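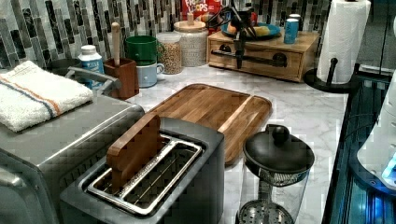 Bronwyn Costigan wrote in the margin of the last entry that we keep practicing the parts we're already good at, and that if we turn up at the Ekanayake round with a beautiful block placement and a drawer that opens only when it feels like it, we'll deserve whatever score we get.

Home | Notebook | Jakari team | Schedule | Parts shelf | Log in

2025-04-17
Posted by Tane Tawhiri

I read that note over lunch and was a little stung by it, and then I looked back through the pages since January and had to admit she has a point. There is an awful lot in here about the toaster. We love the toaster. It's a satisfying job, you lower the wooden block into the wide slot and it stands up nicely with its rounded end showing, and anyone walking past can tell right away that the arm has done something. The drawer is a much less charming piece of work and we've been finding reasons to leave it until the end of the session, when everybody is tired and somebody's ride is waiting.

So today was a drawer day, from start to finish, and I'm writing it up at length while I still remember it (sorry in advance to whoever has to read this for the monthly summary).

Setup. We left the counter full. I know some of you would like to work on a bare surface, and I understand the appeal, but the Ekanayake rules say the judges may dress the counter as they please, and last time they pleased quite a lot. The little wooden chest stayed in its usual place with the plate and the yellow food on top, and the blue can at the end. French press out in front on the right, where it is most annoying. Paper towels on the right as well. Mugs stacked, chickpeas where they always are, cereal box against the tiles. If you move anything, please write it down in the layout section at the front of this notebook, even if you put it back afterward. I spent a good part of the first hour chasing a difference that was only the cutting board having been turned.

First job was the approach. The way Jakari has been running it, the arm comes in over the top of the chest and then drops down in front to look for a pull. It's a lovely motion when the chest top is clear. With a plate up there it's a worry, and I caught myself holding my breath each time, which is a pretty reliable sign that a path is bad. Bronwyn suggested bringing the gripper in from the open side of the counter, a little higher than feels natural, and letting it come down in front of the drawer with the fingers already turned the way they'll need to be. We wrote that as a new waypoint and called it "porch," for the simple reason that it's where the gripper stands before it goes in. I like it very much. It adds a bit of time to the run but the judges don't take points off for being slow until you go past the limit, and we're nowhere near the limit.

Porch needs to be set from the chest and never from the arm's home position. I'm putting this on a line by itself because we've made the mistake before:

SET PORCH FROM THE CHEST.

If the chest gets nudged, and it does get nudged, a porch measured from home will leave the fingers pointing at the wrong bit of wood, and then the pull estimate starts off wrong and never really recovers.

Second job, the pulls. The drawer has two of them, both black, and the detector we trained over the winter likes to change its mind about which one it's interested in. You can watch it on the overlay – it settles on one, the arm starts moving, the gripper's own shadow falls across the front, and off goes the marker to the other one. We talked for a long while about whether to fix this with more training data or with a rule. Bronwyn was for data and I was for a rule, and I'd like it recorded that we were both very polite about it. In the end we did the rule today, since it took only a few minutes: once the arm leaves porch, the choice of pull is locked, and the detector isn't allowed to reopen the question unless the arm goes back to porch. Bronwyn will look at the data side separately. The old set has 2000 clips in it and I suspect hardly any of them have a cluttered chest top, but that's a suspicion, and she's the one who is going to sit down and find out.

Third job was the pull itself, and this is where I had the most fun and also got the most annoyed. We ran a block of 5 attempts with porch and the lock switched on, everything else as it was. The log is saved under 2226 on the club drive, in the folder with the rest of the spring runs, and I'd encourage all of you to go and watch it with the sound on, because the motor noise tells you more than the video does. What I heard was the wrist straining sideways at the start of the pull. The fingers had hold of a pull that's off to one side of the drawer, and we were asking for a perfectly straight draw, and a small wooden drawer doesn't like that. It wants to twist. Anyone who has grown up with an old dresser knows the feeling, you give it a little wiggle and a bit of lift and then it comes.

I'm not ready to program a wiggle. What we did was soften the sideways stiffness in the controller so the hand can drift a touch while the drawer finds its own line. The effect was clear enough that even Bronwyn said "oh, that's nicer" out loud, and I've written down the time. The drawer still stuck on one attempt. I don't know why yet. The force trace has a bump near the beginning that doesn't match the others and I'd like somebody with fresh eyes to take a look before I start making up stories about it.

Cables. The thin black ones at the gripper need attention from whoever's on next. When the hand comes down in front of the chest they hang fairly free, and with the new approach they swing closer to the blue can than I'm comfortable with. I don't want them tied so tight that they tug at the wrist joint, we did that in the Imberg practice and regretted it. A soft wrap, a little slack at the bend, then move the joint through its whole range by hand and watch. Take your time over it. There's a roll of the good wrap in the parts shelf, top bin, and if you use the last of it please tell me so I can order more.

A word about the toaster after all, because I can't help myself. For now the plan is to keep the block placement in the routine exactly as it stands and leave it alone. No tuning. I've seen a couple of you (fondly) opening the file and shaving the descent speed, and I know it's tempting, but the wire guides inside that slot don't leave us much forgiveness and we have a version that works well. Please make a copy if you want to play, and play in the copy. The toaster is unplugged for all sessions, and you check it yourself even if the person before you says they checked. Same goes for the toaster oven, and no setting notebooks down on top of it either, the towel gets to live there and that's all.

Things I tried that weren't worth it, so that you don't have to:

Tilting the gripper down more steeply at porch. It gave a better look at the pulls but then the fingers had to swing back up to get around one, and they brushed the drawer front doing it.

Lowering the finger force to be gentle on the pulls. They slip off. Gentle is fine for the block and wrong for the drawer, and I think we should have two separate grip settings with two separate names so nobody has to remember a number. I suggested "bread" and "drawer." Other suggestions are welcome.

Turning up the lamp to kill the shadow. The marble pattern on the counter starts to shine and the detector gets excited about the gray veins.

Where that leaves us. The Ekanayake round wants the block in the toaster and the drawer opened in one continuous run, no hands, and we've never logged the pair of them together with the counter fully dressed. I'd like that to be the whole aim of the next session. If the drawer fails, stop there, save the log, reset everything and go again from the top; don't reach in and help it, even a little, even when it's so close you can hardly stand it. I helped it once in January and we believed that run for far too long.

Flerkalport has said we can keep the counter set up between sessions, which is a great kindness, and I've already thanked them, but do thank them again if you're passing the front desk. Wipe down when you leave. Put the arm in park before you cut the power, and write your initials beside the checklist.

Left to do: name the grip settings, wrap the cables, look at the bump in the force trace, and get the lock rule reviewed by someone who didn't write it. I'll bring the spare fingertips.

Comments

bronwyn c.
For the record I said "oh, that's nicer" about the sound and I stand by it. I've started on the old clips. You're right that the chest top is bare in most of what I've seen so far, so please don't anybody retrain until I've got through them. Also I vote for "bread" and "drawer."

marguerite_k
We had the same sideways trouble at our school with a little spice cabinet! Ours got a lot better when we let the hand take up the slack very slowly first and only then start the real pull, so there's no jerk at the beginning. It might be your bump, if you're starting at full speed. Love reading these, please keep posting them.

Tane
Thank you, that's a really good thought and we do start at full speed. I'll try a slow take-up on the copy first and put the trace in the next entry, next to the old one.

odell
Last of the wrap is gone, I used it on the base cable, sorry. Can you order the wider kind?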